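Section 4. Looking after the hand-held grippers

I wrote the first version of this section in July on the back of a delivery note, and Kristýna Vondráček made me type it up properly after she'd had to phone me twice about finger pads. So if it reads like me talking, blame the phone calls! It covers the hand-held gripper only. The headset and the backpack have their own sections (5 and 6), and the floor layout is in section 2.

We call our two sets Ella and Prika. Ella is the older one and her trigger is a bit stiffer. Please keep the parts of each set together, even when they look the same, or the calibration file stops matching and you'll spend your morning wondering why everything closes a hair too early.

4.1 Before you pick anything up

1. Put both grippers on the bench with the fingers pointing away from you. Leave them switched off for now.

2. Look at the finger pads. The mesh should lie flat with no lifted corners. If you can get a fingernail under an edge, go to 4.3 and swap the pad before you do anything else.

3. Wipe the pads with a dry lint-free cloth. No alcohol on the mesh – it eats the glue underneath, and I learned that on a brand new pair.

4. Wipe the marker prints with a second cloth, very lightly. A greasy thumbprint across a black square is enough to make tracking jump.

5. Check that nothing wiggles where a marker is fixed to its mount. Finger tight is right. If you go at it with pliers you'll crack the mount (ask me how many spares we've got left).

Note: the Ackah spare parts box lives on the shelf by the charger. If you take the last of something, write it on the lid.

4.2 Powering up and the cloth test

1. Plug in the gripper cable first, then the pack. The other way round usually works too, but every so often the gripper comes up unrecognized and you have to start over.

2. Put the pack on, tighten the straps, and then put the headset on. Get someone to run the cable down your back so it isn't across your arms.

3. Squeeze the trigger slowly all the way and let go. Do that a few times. You want the fingers to move together and meet in the middle.

4. Read the opening value on the screen. Fully open should be 799 and fully closed should be 2. If closed reads higher than that there's usually lint behind a pad, so go back and clean it.

5. Now the cloth test, my favorite. Take any soft piece of fabric, pinch it between the fingers and lift it clear so it hangs by its own weight. Hold it there while you turn your wrist one way and then the other.
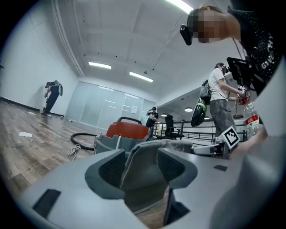 6. If the fabric creeps down between the fingers, the pads are worn or one finger is closing ahead of the other. Try again higher up on the pads. Still creeping? Swap both pads, always as a pair, even if only one looks tired.

7. Write the result in the log with the name of the set. A plain "Ella, cloth OK" is fine, I don't need an essay.

Caution: keep your free hand away from the fingers while somebody else has the trigger. The pinch isn't terrible but it's a nasty surprise.

4.3 Swapping the pads

1. Unplug the gripper. Yes, every time.

2. Peel the old pad from the tip toward the base, slowly, and scrape off what's left of the glue with the plastic scraper. Metal leaves scratches and the new pad won't sit flat.

3. Line up the new pad at the base end and press it down toward the tip. Hold it for a slow count of 20 or so.

4. Leave it overnight if you possibly can. Then run the cloth test again from the top.

Pads are good for 2000 closes on paper. Prika's last pair went at 189 – somebody had been picking up gritty things – so trust the cloth test over the counter.

4.4 Checking both grippers on a floor object

The cloth test tells you about grip. For tracking I like something big that stays put, and the wet-and-dry vacuum is perfect (it's always out anyway).

1. Stand the vacuum on open floor, and lay the hose and cords out so you aren't kneeling on them. Leave it switched off.

2. Sit down in front of it and hold one gripper in each hand, forearms relaxed.

3. Bring the fingers forward on either side of the canister, low down, and keep both markers turned so you can see them yourself. If you can't see them, chances are the tracking can't either.

4. Hold still and have your partner watch the two traces on the screen. They should sit flat. Slow drift means restart the headset, and sudden jumps mean dirty or loose markers, so it's back to 4.1.
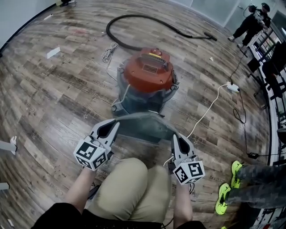
4.5 Putting it all away

1. Headset off first, then pack, then unplug the grippers. Let the fingers rest open so the pads don't take a dent.

2. Coil the cables loosely. No tight loops around the handle, please!

3. Each set goes back in its own Londis bag, fingers up, with the log sheet folded in the side pocket.

4. Put the packs on charge and check that the light comes on before you leave. If it doesn't, try the other socket, and leave me a note on the bench saying which one failed.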